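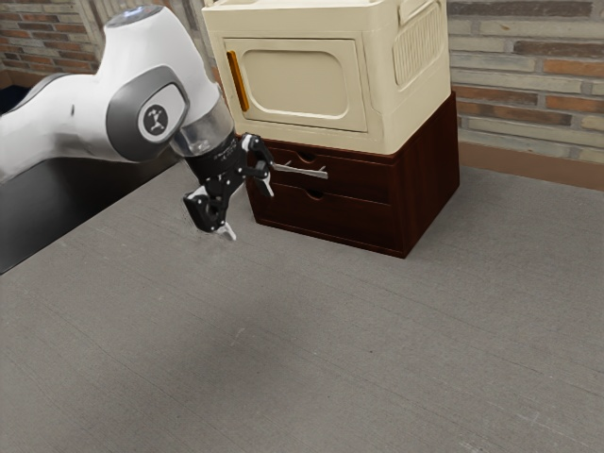

Is it worth giving up an afternoon for a robotics open day? If you like asking awkward questions, sure. If you want to see the future of housework, stay home.

2019-05-12

I went to the one at Ellura, out in Lamont, mostly because the flyer promised "everyday tasks, solved." I have a low tolerance for the word solved.

They started us in the simulation room. Everything there happens on a big screen: a white arm, a black two-finger gripper, a brown drawer unit with a cream cabinet sitting on it, all computer-made. The job was the upper drawer, the one with the silver handle. Brick walls at the back, for some reason. My own kitchen drawers have never had that much clear space in front of them.

The presenter said the software, called Prandudia, had made 3843 practice attempts at drawers before we arrived. I asked how many had worked. I got a long reply about how success depends on what you measure. Then I asked how many had been done on a real drawer, with a real person's junk jammed in it, and was told that was "on the roadmap" for October. We'll see.

To be fair, I get why they do it this way. A simulated drawer doesn't splinter and you can reset it with a key press. The student next to me said her school can't afford to break even one gripper, so for her it was all good news. But a drawer in a computer sticks only if somebody programs it to stick. Mine sticks when it rains.

After that came the live part, which ran 30 minutes late. We got 2 demonstrations on a bench in the next room. The first involved moving foam blocks into a tray, and it went fine - slowly, but fine. The second was stopped halfway for a "calibration issue" and we were steered toward the coffee.

The coffee was good. The parking was not, and if you go, use the lot on the Tirarside end and walk back.

I signed up for the mailing list anyway. If they do get a real drawer in there this fall I want to be in the room, and I'm bringing one of mine.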